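10 Apr 2021

# Spring Report on the Flistham Student Robotics Project

The spring term of the student robotics project at Flistham is now at its midpoint, and I am pleased to present this report to members, parents, and the readers who follow our work through this blog. The project was established to give students practical experience with industrial automation before they enter a college program or a trade. Participation remains open to students of all backgrounds, and no earlier training in programming is required.

The subject for this year is bin picking. A robot must reach into a container of mixed items, select one, lift it, and place it at a second location. The task is familiar in warehouses and recycling plants, and it remains a demanding one. Items overlap, roll, and lean against the walls. Students who join with a background in line-following vehicles often find that the greater part of the work lies in planning the approach of the arm.

**Organization of the term**

The students are divided into 4 teams. Each team is responsible for one part of the complete system, and the parts are brought together in a joint session at the end of every unit. Marit Dalen supervises the motion team, which prepares the paths the arm follows into and out of the bin. Bendik Isaksson is in charge of safety instruction and cell setup. Stela Ardeleanu leads the vision team. The fourth team, under Ji-hoon Yoon, keeps the records of every attempt and prepares the data for review.

The value of careful records was shown clearly this term. From the first joint session to the most recent one, the records team logged 1,962 attempted picks. Of these, 58 were set aside because the notes were incomplete or the starting position had not been written down. The remaining entries have been sorted by item type and by location in the bin, and they are available to all teams through the shared project folder.

**Observations from the records**

Items close to a wall account for a large share of the failed attempts. The motion team has therefore written a separate approach for the edges, in which the arm comes down at a steeper angle and moves more slowly over the last part of its travel. Clear plastic items are the second area of difficulty. The vision team tested new lighting during the last unit, and Ms. Ardeleanu will present the results at the next joint session.

Cable routing has also received attention. When the wrist turns through a wide angle, the cables must have enough slack to follow it, yet they must not hang low enough to catch on the container. Mr. Isaksson has asked that every team review the routing before any new path is run at full speed. Students are reminded that this check is to be signed by two people.

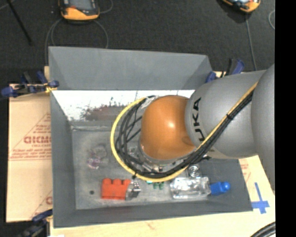 Which items should a new student begin with?

Solid blocks with flat sides are the best choice for a first exercise. They hold their shape, they stay where they are placed, and errors in the path are easy to recognize. Soft or clear items should be left until the student has completed the first unit.

**The Hedlund meeting**

In November the project will take part in the student meeting at Hedlund, where 9 schools and clubs are expected. Each group will present its system and answer questions from the others. The format has been changed from previous years, and a written report now counts toward the final score together with the demonstration. Alvar Lindholm has agreed to guide the students who will write our report, and drafts should be sent to him by the end of the summer break.

The group from Stovia, which placed ahead of us at the last meeting, has proposed a joint practice day before the event. I have accepted the proposal in principle. The details will be posted on this blog when the transportation has been arranged.

Members who wish to change teams for the second half of the term should speak with their current supervisor first. Safety glasses and closed shoes are required at all sessions, including those devoted only to programming.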